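The Night at Tundenell

The hospital at Tundenell had 44 beds and one operating room. I was sent there in February, in my fourth year of training, to cover for a surgeon who had broken his wrist on the ice. The city hospital was over 300 miles south, and when it snowed the helicopter stayed where it was.

The man came in a little before midnight. He was 58 and drove a feed truck out of Wollum. His belly had been hurting since breakfast and he had finished his route anyway. By the time I put my hand on it, it was hard as a board.

"Is it the appendix?" his wife asked.

I told her I thought it was an ulcer that had gone through the wall of the stomach, and that he needed an operation. She asked how many of those I had done. I said I had helped with plenty and done several with my boss across the table. She nodded and went to find a phone.

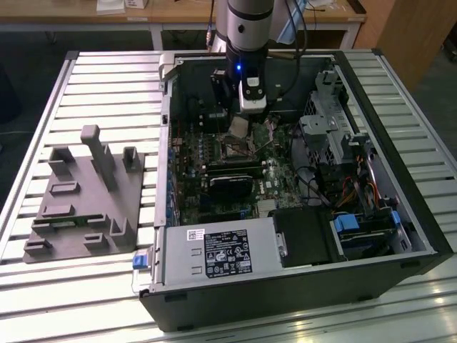 Desktop tower on its side, panel off, with the robot arm above it.

I called my boss in Catterall. It rang for a long time. When he picked up I gave him the story and the blood pressure and told him about the air under the diaphragm on the X-ray. He asked what I was waiting for. I said I was waiting for him to tell me to go ahead. He said to go ahead, then, and to wash the belly out until I was bored, and then wash it some more.

We started at two in the morning. The scrub nurse had worked in that room since before I finished grade school, and she had laid out things I hadn't asked for yet. I opened him from the breastbone down and found what I expected to find, cloudy fluid everywhere. What I did not find was the hole. I went over the front of the stomach and the first part of the duodenum, and they were red and sore-looking and whole.

I could feel my neck getting warm. I said I was going to run the bowel.

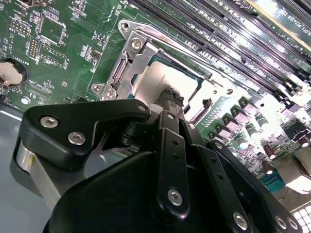 Look behind the stomach, the scrub nurse said, before you go chasing down there. She had seen one like it the winter the Zikach road washed out, and that hole was on the back wall too.

I opened the space behind the stomach and there it was, small enough to cover with a fingertip. I put in my stitches, tied a piece of fat down over them, and asked for warm saline. Then I asked for more.

"Bored yet?" said the voice from behind the drapes, where the anesthetist was. He must have heard me on the phone.

"Getting there," I said.

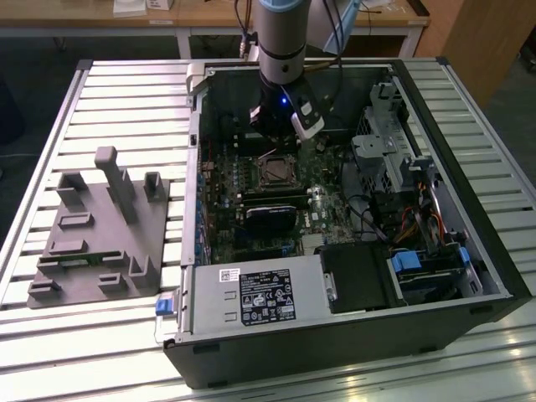 The arm reaching into the open computer case.

His wife was asleep across two chairs when I came out. I stood there with my cap in my hand, not wanting to wake her, and then I woke her. I told her it had gone all right and that the next few days would tell us more. She asked if the hole was where I thought it would be.

I said no. I said the nurse had told me where to look.

"Well," she said, and folded up the blanket - she did it carefully, corners together - and asked me where she should put it.

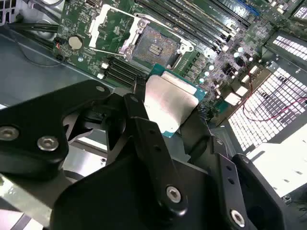

I took it from her and walked her down to recovery. He was awake enough to be annoyed about the tube in his nose. He wanted to know who was driving his truck. She told him to be quiet, and pulled a chair up on the side without the drip.

I went back to the operating room to write my note. The scrub nurse was wiping down the table. I wrote that the perforation was on the posterior wall, and then I sat there a minute, because the form had a line for the surgeon and a line for the assistant, and I was thinking about the second one. I asked her how she spelled her last name.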